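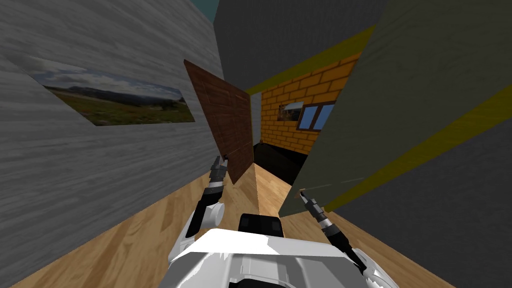 Gitonier 2978 Adjustable Spring Hinge
Waron Door Hardware

Item no. 2978
Sold in packs of two hinges with screws, tension pin and hex key
Page last revised January 16, 2025

The Gitonier 2978 is a single-acting spring hinge for interior swing doors. It mounts in a standard hinge mortise and closes the door from any position up to its full opening angle. Spring tension is set with the supplied hex key after the door is hung. The hinge is non-handed and can be used on left or right doors without changing parts.

The 2978 replaces the earlier Negi spring hinge. Leaf size and hole pattern are the same, so a Negi hinge can be removed and a 2978 fitted to the existing holes if the wood is sound. The tension pins are different and must not be swapped between the two.

Construction

Leaves and barrel are steel. The spring is held in the barrel between a fixed lower plug and a turning upper collar. The collar has five holes for the tension pin, and each hole position is one step of tension. The barrel is greased at the factory and closed at both ends. It should not be opened.

Corners are square. A version with rounded corners is listed separately under the Satari name and uses the same spring.

Finishes: satin nickel, flat black, dark bronze. The finish on the screws matches the leaves. The tension pin is unplated in all versions and sits inside the collar when set.

Door requirements

Solid wood, solid core and hollow core doors can be used. Hollow core doors must have a solid hinge stile deep enough to take the full length of the screws. Doors built from vertical planks need a check before mortising: if a plank joint falls under the leaf, move the hinge or fill and glue the joint first.

The door must swing freely on its existing hinges before any spring hinge is fitted. A spring hinge will not correct a door that binds at the head, drags on the floor or rests against the latch. Plane or rehang as needed.

Floor clearance has to be even through the whole swing. On floors that rise away from the opening, measure at the fully open position as well as at the threshold. 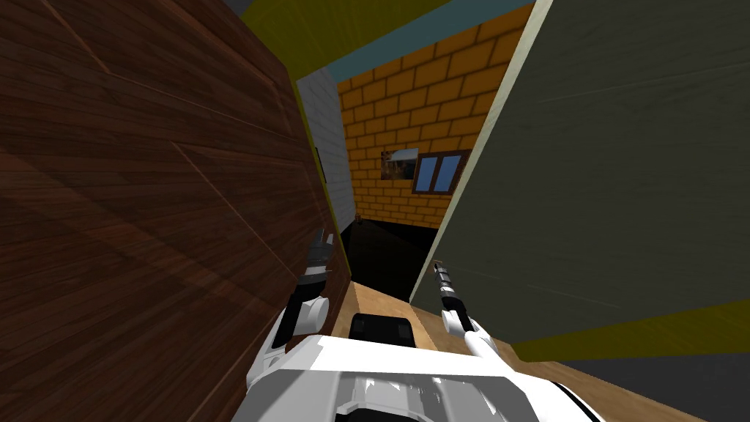 Reddish-brown plank grain with a thin trim strip along the edge.

Number of hinges

Two spring hinges are used on a standard interior door, at the top and bottom positions. A plain bearing hinge of the same leaf size goes in the center. Tall or heavy doors may need a third spring hinge in place of the plain one. Do not mix the 2978 with spring hinges of another make – the closing force will be uneven and the top screws will work loose.

Installation

1. Wedge the door open at a right angle with its weight supported from below.
2. Remove the top hinge. Clean paint and filler out of the mortise.
3. Drill pilot holes. Fasten the leaf to the door first, then to the jamb, with the barrel upright and the collar at the top.
4. Repeat at the bottom, then at the center.
5. Take out the wedge and swing the door by hand. There should be no closing force at this stage.

Setting the tension

Set the top hinge first. Insert the hex key, turn the collar one hole and place the pin. Set the bottom hinge to the same hole. Release the door from an opening of 30 degrees and watch the latch. If the door stops short, add one step to each hinge and test again. Keep a firm hold on the key until the pin is seated.

The lowest setting that latches the door is the correct one. The 2978 has no damping. Where a slow close is required, use a surface closer with plain hinges.

Maintenance

Check the screws after the first 1000 openings and once a year after that. Wipe the leaves with a damp cloth. Solvent cleaners will dull the flat black finish.

Ordering

Specify item number, finish and number of packs. Spare tension pins and hex keys are sold separately. Dark bronze is made to order and ships after the other finishes.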